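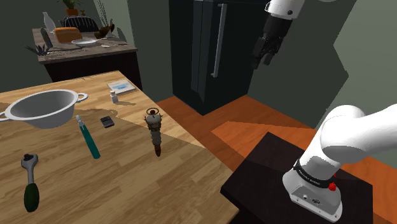 The Trarken table cell is a simulated workcell for a single robot arm, used for rehearsing pick-and-place routines on household objects. It consists of one arm, one two-fingered gripper, one wooden table and a furnished room that the arm is not expected to clean. The cell was built by Heino Kalniņš at Piden and takes its name from the scheduling software it was first written to test, which was dropped the following August and is not much missed.

Setup

The arm is mounted beside the table, never on it. An early version placed the base in the middle of the tabletop, which gave excellent reach and left hardly anywhere to put the objects. The mounting point is now stored in a layout file along with the table height, the room geometry and the starting pose of every item.

Before a session the operator loads the layout, opens the gripper and lets the physics run for 100 steps so that everything can settle. Objects placed a hair too low are pushed out of the tabletop with some force during this period. The manual calls this "relaxation."

The object set is drawn from a library of 1,182 models known as Rajan. It leans toward kitchen and workshop goods – bowls, bottles, hand tools – with a scattering of ornaments whose original purpose is seldom recorded. Ornaments are unpopular with operators, as they tend to have narrow tips, uneven profiles and no obvious place to take hold.
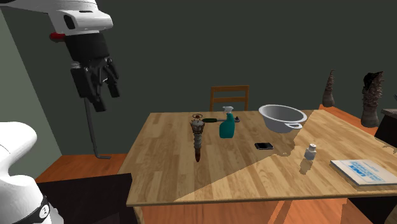 The arm beside the table, gripper open, with a spray bottle, hand tool, phone and bowl among the objects laid out.

Upkeep

A simulated arm needs no grease, a fact often repeated by people who have not maintained one. Joint limits, friction values and collision shapes all drift out of agreement as files are edited, and the cell is checked against a reference layout every Thursday. The check covers 8 items, beginning with the base position and ending with the lighting, which has no effect on the arm but a considerable effect on complaints.

Collision shapes take up most of the time. A bowl with a looped handle may look correct and still behave as a solid lump, in which case the fingers stop short of a gap that is plainly there. The usual repair is to split the shape into smaller convex pieces and reload.

Faults

The best-known fault is finger creep, in which an idle gripper closes by a tiny amount at each step. It was traced to a rounding error and fixed by resetting the finger targets whenever the arm is at rest. A second fault, in which the wrist turned the long way round to reach any object on its left, was fixed twice. The second fix consisted of removing the first.

Layouts are limited to 450 megabytes, a figure inherited from a disk at Piden that has long been replaced.

Related cells

Panderano, a later cell by the same author, uses the same arm settings with a smaller table. Its documentation refers readers to the Trarken manual, which in its current edition refers them back.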